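The Well-Ordered Vanity

5 min read

Retailers in the Zeltcombe district report growing interest in smaller cosmetics collections, a trend that Ternier, the household goods supplier, has followed through December. Its guidance is simple: clear the table completely, then return only what is used each week.

Naveen Pant, a storage adviser at Sketbridge, recommends laying brushes and pencils side by side before choosing a container - long handles determine its depth. Brushes should be washed and dried flat. Compacts are best kept closed and stored below the taller tools.

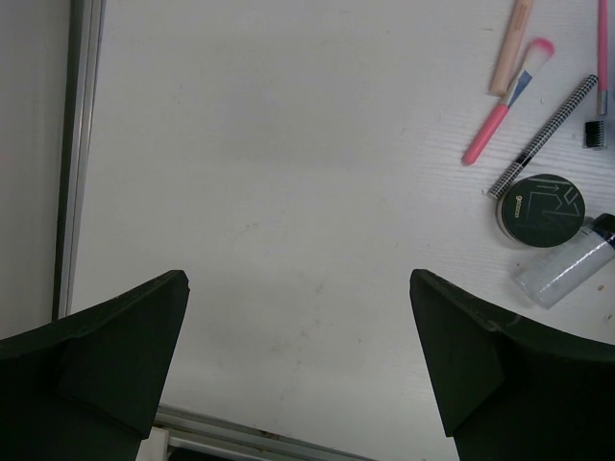
Pant also advises clients to write the opening date on each tube and to review the collection twice a year.

Comments (2)

Geddes reader: I had 13 lipsticks and wore two.

M.L.: Does he store pencils with the caps up or down?

This site uses cookies. Accept | Manage settings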